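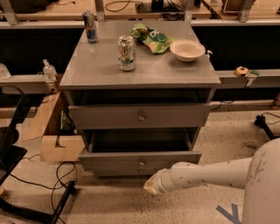

Been asked to put a number in next year's budget for a mobile robot with an arm. I've spent most of February on it. A thread, mostly for people who are about to get the same email from their boss.

First, the quotes. Garnarley wants a deposit before they'll send a full price list. Prostow sends the list right away, and the list leaves out the gripper. You find the gripper on a second PDF called "accessories." An arm with no gripper is a very expensive stick.

Both salespeople led with drawers. Opening drawers, closing drawers, putting a can in a drawer. Fine. I asked each of them how many different drawers. One said "a range." The other said he'd circle back, and he hasn't.

I did get a success figure out of Prostow eventually: 1,000 drawer pulls in their own lab. Same cabinet, same knob, same floor. I asked for the failures and what counted as one. If a person nudges the base over an inch and the next try works, is that a pass? They said it depends on the protocol. I'd like to read the protocol.

Things I now ask for in writing before anyone gets a meeting:
Price with gripper, charger and spare battery
Who pays shipping when the arm goes back for repair
What a replacement fingertip costs and how long it takes to arrive
Whether the software keeps running if we stop paying

That last one killed Korletey for us. The robot is cheap, you look at it and think great, and then the yearly license shows up. Stop paying and it won't leave the dock. They call this "flexible ownership."

Fingertips: 17 working days from order to delivery, per the Garnarley rep. They wear out. Everybody agrees they wear out. Buy a box of them up front and put it in the budget as its own line, or you'll be explaining a parked robot in the spring.

Also budget for floor space. The brochure footprint is the base with the arm tucked in. Nobody works with the arm tucked in. Measure with the arm out, then add room for a person to walk past, then add room for whatever you want it to reach.

And staff time. My guess is some 50 hours before it does one useful thing without a person standing next to it. Sales said "a couple of afternoons." I wrote down my number and left theirs off the sheet.

Someone replied asking about Jitance. They rent by the month, and I like that more than I expected to — you can send it back. But the minimum term is a year, so "by the month" only describes the billing.

Where I've landed for now: one rental line, one parts line, one line for hours, and zero for purchase. My boss wanted a purchase. We're talking about it at 3.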